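Ankica Kelmendi
Jul 15, 2021

Right, get yourselves a cup of tea, because I promised several of you a proper update on the Clencombe robotics club and I have never in my life managed to write a short one. Last session before the summer break was this week and I'm still finding zip ties in my coat pockets.

For those who've joined since the spring: we're a school club, mostly Year 9s with a couple of Year 10s who refuse to leave (bless them), and our project this year has been teaching an arm to tidy a table. The arm is called Aster. There was a vote, and it was closer than you'd think.

The way we've gone about it is by showing and not by writing out every move. The children take a hand-held gripper with a camera on it, do the job themselves over and over, and the recordings go off to train Aster. It's lovely to watch, because they start out thinking it'll be dull and then get terribly particular about how a pencil ought to be picked up.

We've now got 973 recordings! I had to read that number twice. Back in November we had none at all, only a box of parts and a very long email from me asking whether anyone had a spare laptop.

A good chunk of this week went on the gripper itself. One of the fingers had worked a bit slack over the term, so we had everybody round the bench learning to check the screws, open the jaws all the way, close them slowly and look for a gap at the tips. I made them do it with nothing to pick up first, which got some groans, but I do think it's worth doing before you start blaming the software.
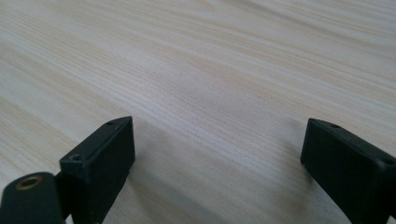
The other big discussion was about where a recording should begin. Half the group wanted to start with the gripper already hovering over the thing, to save time. The other half said Aster wouldn't know how to get there, then, would it? They argued it out for a good twenty minutes, very politely, with drawings, and settled on starting from wide open and well back, every time. I hardly said a word, and if you know me you'll know what that cost me.

We did lose an afternoon's work in the spring to a full memory card, and I'm still a little sore about it. There's now a laminated sheet taped inside the lid of the kit box that says EMPTY THE CARD. It's my handwriting and I was cross, so it's quite large.

As for how Aster is getting on: pencils, good. Rubbers, good if they're not too near the edge. Rulers, oh dear. It goes for the middle, gets hold of one end instead and then sort of waves it about like someone hailing a taxi. We've got ideas for September, mainly a lot more ruler recordings from different angles, so if you've any old wooden or plastic ones at home, do send them in.

Somebody asked under my last post about the Dollitz open day. Yes, we're going! We've been given a table and a slot, and we can bring 4 pupils to run the demonstration, so I'll be asking for names in the first week back. Please don't worry if yours isn't picked, there'll be plenty to do here as well, and I'd like everyone to have had a go at presenting by Christmas.

Thank you to the Radulović family for the loan of the second laptop, which has been an absolute workhorse, and for the plum cake, which lasted over three minutes and might be a club record.

Kit's all packed away now, chargers labelled, batteries out. First session back is after school in the usual room, and please could whoever has the small hex key bring it with them.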